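The Budberg Road

A story in six bits
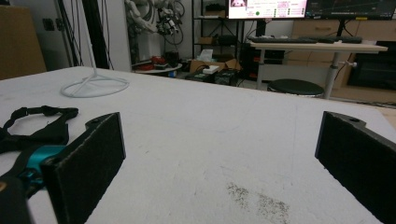 1. Leaving

Left at four in the morning because Dad always left at four in the morning. No other reason. Thermos, two rolls in foil, the good torch. The dog knew something was up and stood in the hall with her ears flat until my sister let her out the back.

I had the box on the passenger seat with the belt done up over it. Felt stupid. Did it anyway.

Fog all the way to the highway. Missed the turn, went round by the servo, bought a coffee even though I had the thermos. The bloke at the counter asked where I was headed and I said Budberg and he said what for, and I said family, and he said fair enough.

2. Stollance

Stollance has one street and a silo. We used to stop here for the toilets and Dad would check the tyres, all of them, kicking each one twice. I kicked mine. Then I stood there in the cold like an idiot with a sore toe.

The bakery was shut. Not shut for the morning, shut shut, paper over the glass and a phone number to ring about the lease. I'd been thinking about that vanilla slice since I left home. Nineteen years since I'd had one and I could tell you how thick the icing was.

Ate a roll. Egg and lettuce, my sister's, too much pepper.

Rang her. She said are you there yet and I said no, Stollance, and she said is the bakery open, and I said yeah. Don't know why. She asked was it still good. I said it was just the same.

3. The bad stretch

After Stollance the road goes to gravel and they've been promising to seal it since before I could drive. There's a sign about it. There was a different sign about it when I was a kid.

Corrugations. Everything in the car rattling, the box too, a sort of dry shifting sound I hadn't expected. I turned the radio up. Only thing I could get was the cricket, then not even that, just hiss with a bit of crowd in it.

He taught me to drive on this stretch. Second gear, paddock on both sides, him with his hand out the window flat on the air. Never raised his voice once. When I put us in the ditch he got out, looked at the wheel, looked at me, and said well, that's a ditch.

I went past the ditch. Slowed down for it. Could of been any ditch.

4. Cattle

Stopped for cows near the Luangrath gate. They came across in no sort of hurry and one stood in front of the bonnet and looked at me for ages. Kid on a quad bike behind them, maybe twelve, lifted one finger off the handlebar. I lifted one back. Haven't done that in years. In town you'd look mad.

It used to be 2,000 acres, Luangrath, and Dad fenced most of the bottom end of it the summer I was born. He'd point as we drove. That one's mine. That one's mine. That one's not, look at it, it's leaning. The wire's all new now, steel posts. I looked for a leaner and there weren't any.

5. The water

Budberg is not really a place. People say it like it's a town but it's a bend in the river and a picnic table and a tap that says don't drink. Nine-ish by the time I pulled up. Sun just getting over the gums, the water brown and slow, a pair of ducks going about their business on the far side.

I'd written something. Had it folded up in my shirt pocket. Got as far as the bank and read the first line in my head and it sounded like a card from a chemist. Put it away.

So I told him about the bakery instead. Told him the truth of it, the paper on the windows. Told him about the posts at Luangrath and that I'd kicked the tyres. Told him I'd lied to my sister and he'd have to keep that one to himself.

Then there was wind, which I hadn't planned for. You'd think I would have. Some of him went in the river and some went on my boots and a fair bit went up towards the car park.

I laughed. Then I didn't for a while.

The ducks had moved down a bit.

6. Going back

Washed my hands under the don't-drink tap. Left the boots how they were.

It was a long time before I started the car. Drank the thermos tea, still warm, tasted of tin. Took the belt off the box, then sat looking at the box, empty, and did the belt up agian.

Rang my sister from the top of the hill where you get two bars. She said how was it. I said windy. She made a noise, I thought she was crying but no, she was laughing, she said oh he would have loved that, did you get it all over yourself, and I said yep. She said bring me back a vanilla slice.

I said I'd see what they had left — and drove back down onto the gravel in second, window open, hand out flat.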